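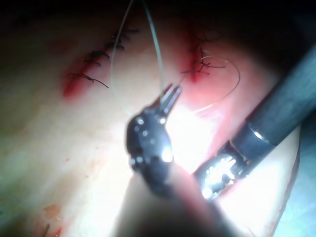

Roswitha Ortner wrote in to ask why her stitches look lovely for the first three and then wander off like sheep, and could I please do a page on closing a short cut from start to finish. Yes! I've been meaning to since September, and I've made every mistake on this page myself, most of them more than once.

It's all practice on a pad, mind. You won't learn to treat a real wound from me.

Before you start

Pick a short, straight cut. Long ones are tempting (so much room!) but you get tired halfway along and the last stitches suffer. Have your light coming from above and set a timer for 20 minutes. I stop when it goes, even in the middle of a row.

Choose your thread colour with a bit of thought too. Black is easy to see and shows up every wobble, so I like it for learning. Pale thread is kinder to look at but it does vanish against the surface, and I've snipped the wrong end more often than I'd like.

1. Start at one end

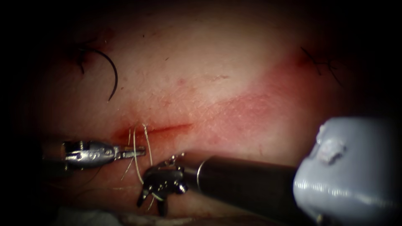
I go in the same distance from the edge as I mean to come out on the other side. It sounds fussy, I know, but that one habit did more for my rows than all the fancy knots I spent last winter on. Push the needle in straight, then turn your wrist and let the curve do the work. If you shove, the edge puckers.

2. Draw the thread through

Slowly, slowly. Leave a short tail on the far side and keep hold of the long end so it can't slide about. Grip the thread only where you're going to trim it off later.
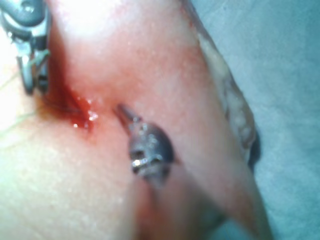

Pinching it hard in the middle leaves a weak spot, and a weak spot always seems to go just as you're tightening. Cyrill Moser taught me to stop for a breath at this point and look at both edges before doing anything else. If one sits higher than the other, take the stitch out and do it again. It's only thread!

3. Make your loops

Wind the long end round the closed jaws twice, open them, take hold of the short tail and draw it back through. Lay the knot flat. Then one more turn, wound the opposite way, and another after that if you're the worrying sort (I am).

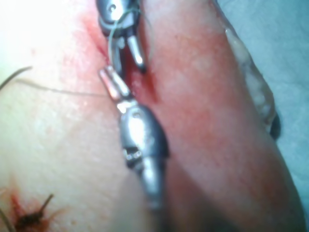 4. Snug it down, then trim

The edges should meet and no more. Everybody pulls too tight at first, me included. Nudge the knot over to one side of the line, trim both ends and leave yourself a little tail, then move along and set the next stitch by the gap you left before. Roswitha, I suspect this is where your sheep get out: look back at the first stitch each time, and ignore the one you've just done.

Next time: curved cuts, which I still find a pain.

We use cookies to remember your settings. Accept | Manage

Contact | © Kundmont | Back to top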